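Subject: Re: [fitout] Patterned walls and a dark top in a small work bay – any regrets?
Date: February, 7.40 pm
To: fitout list

In reply to a message on this list from earlier in the month:

> Hello all,
>
> I'm fitting out a small three-sided bay at the end of our workroom and
> would like to hear from anyone who has put a loud pattern on the walls
> of one. We have been offered enough of the Flastosura black and white
> print to do a back wall and two sides. My co-worker loves it. I think it
> will give me a headache, but I've been wrong before.
>
> Other questions, in no order:
>
> 1. Does a big pattern hide marks, or does it just make the place look
> busy all the time?
> 2. We have a choice of tops, pale grey or a dark wood-grain. The dark
> one is a Bodnár second and costs less. What is it like to keep clean?
> 3. Where do people put hooks when the walls are panels and you don't
> want to drill them?
> 4. How do you keep on top of packaging? We open a lot of small things
> in plastic and by mid-afternoon it is everywhere.
>
> The bay is for small bench jobs. There will be aluminium rail around it
> already, from Festell, so anything that hangs off that is easy for us.
>
> Photos welcome, tidy or otherwise.

We have nearly this exact bay, so I'll go through your questions one at a time. Sorry for the length. I've left out anything about lighting, which was done to death here last winter and is in the archive.

1. The pattern

I was the one who thought it would be a headache, and for the first week or so it was. I kept looking up at it. After that I stopped seeing it unless a visitor brought it up, and they all do bring it up.

The part I would do again is the lining up. Our back wall is mirrored down the middle, and we spent most of a morning getting the centre of the print onto the centre of the wall. If you are even slightly off, the eye goes straight to it. Find the centre of the wall first and mark it in pencil top and bottom, then work outwards to the corners. The side walls don't need the same care. Ours carry the same sort of pattern at a bigger scale and angle out towards the front, and you could shift either of them a good way along before anyone would pick it.

As to hiding marks, yes for scuffs and fingerprints on the black parts. No for anything on the pale ground. Grease shows up on the pale areas the same as on any pale wall. We wipe the lower part of the walls with a damp microfibre cloth and a drop of dish soap when we do the big clean, and leave the upper part alone apart from dust.

Put it up before the rails if you have the choice. We had the Festell lengths in already and had to take the rear ones off again to get the panels to sit flat behind them. With the rail back in front you get a clean silver line over the print and it tidies the joins at the corners. I'd have paid for trim to do that job and it wasn't needed.

Cost, for what it's worth: 399 dollars for the three walls, offcuts included. The offcuts are in a tube and have been used for drawer liners ever since.

2. The top

Get the pale grey, unless you enjoy wiping.

I know the dark one is cheaper, and it's a good-looking top. Ours is a dark brown-grey wood-grain and it has stood up well. No swelling at the edges, and the streaks in the grain hide scratches better than I expected. What it will not hide is anything white. Every speck of foam, every crumb of plastic and every bit of paper dust shows on it from the other side of the room. You can clean it at nine and have it look neglected by morning tea.
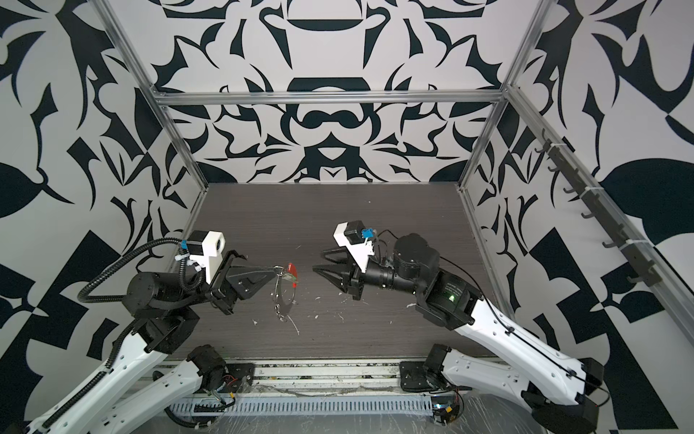
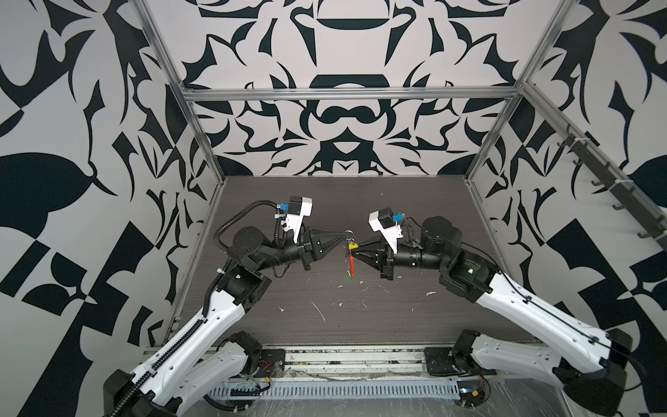
3. Hooks

Don't drill the panels. We hang a strip of hooks off the rail on the right-hand side, held on with white cable ties, and it has been there long enough that I've given up on the idea of doing it properly. It's a plain strip, dark grey with small black hooks, seven of them. I had meant to bolt it. The ties were to hold it while I found the right T-nuts, and you can guess the rest.

Things I would pass on about the ties:

Use the wide ones. The thin ones stretch and the strip starts to lean forward.

Pull them tight with pliers and trim the tails flush, with the cut end facing the wall. A trimmed tie at hand height will open up a knuckle.

Buy black if it bothers you. White was what was in the drawer. Against that pattern it makes no difference to my eye, but on a plain wall it would look rough.

What to hang there is a separate question. We began with a brush, a cloth, snips, a roll of tape, two sets of tweezers and a spare bag. Within a month most of it had moved to the drawer, as people would take a thing down, use it and put it in the nearest flat spot. I've come round to leaving the hooks bare unless something has a real reason to be on one. The brush is the only thing I'd argue for, and it keeps walking off to the other bench.

If you do want a strip on each side, put both at the same height. And leave a gap between the strip and the back corner, enough to get a hand in with a cloth. We didn't, and dust settles in there behind the last hook where I can only reach it with a paintbrush.

4. Packaging

This is the one we have not solved, as you'll have gathered from the first picture. The clear film is the worst of it. It clings, it creeps, and since you can see through it you stop noticing it. Pieces of it end up along the front edge, where we have a slotted tray for the cables, and from there it goes over onto the floor. The slots are very good at holding white dust as well. I go along the tray with a soft brush and a vacuum nozzle, brush in the left hand and nozzle in the right, and it takes longer than the whole top.

What has helped:

A bin you can reach without stepping back from the bench. Ours used to be by the door. Moving it to within arm's reach did more than any amount of signs.

Opening things somewhere else. We put a tub on the trolley and try to take the film off there before anything comes into the bay. It works on the days people remember.

A five-minute sweep at 4 pm, back to front. Start at the back wall and bring everything forward into a dustpan held under the front edge. If you start at the front you push it all into the corners, and the angled side walls make those corners narrower than they look.

A slightly damp cloth for the last pass. A dry one only moves the light stuff about, and it hops back onto the dark top as soon as you turn around. Little curled strands are the most annoying, as they roll under the cloth and come out behind it. A lint roller picks them up. So does a bit of tape wrapped around your fingers, sticky side out.

What hasn't helped: compressed air. It all went up the walls and into the rail slots, and we were finding it weeks later.

5. Things you didn't ask

Rail slots fill up. You can buy cover strip for them and I would do it at the start, at least on the lengths that run low. We bought around 500 cm of it and did the lower rails first. The high one across the back wall is still open and gets a wipe when somebody has the step out.

Seal the join between the top and the back wall. A thin bead of clear silicone is plenty. Ours had a gap you could get a fingernail into, and that was where all the fine dust went. Mask both sides first, as silicone on a printed panel leaves a dull patch that you will see every day.

Keep a spare piece of the print flat somewhere, not rolled. If a lower panel gets damaged you can patch a section, and with a pattern like this one a patch disappears if you cut along the edge of a black shape and not straight across. I've done it once, about the size of a playing card, and I have to hunt for it now.

Check the second before you pay for it. The Bodnár seconds we looked at were mostly fine, but one had a bow along the length. Put a straight edge on it in the shop. Ours was good, and so it went in.

On the whole I'd have the walls again and not the top. If your co-worker is as keen on the print as you say, I'd let that one go and hold out for the pale grey. We'll probably change ours when the bay is next pulled apart, and if you happen to be looking for a dark one in good nick by then, let the list know what depth you need. Ours would cut down to 400 mm without trouble, less than that and you run into the fixing holes.

One question back to you. Are your side walls square to the back, or angled like ours? If they're square, the centring job is easier and I can send the measurements we started from before we splayed ours out. They're on paper somewhere, in the same drawer as the offcuts.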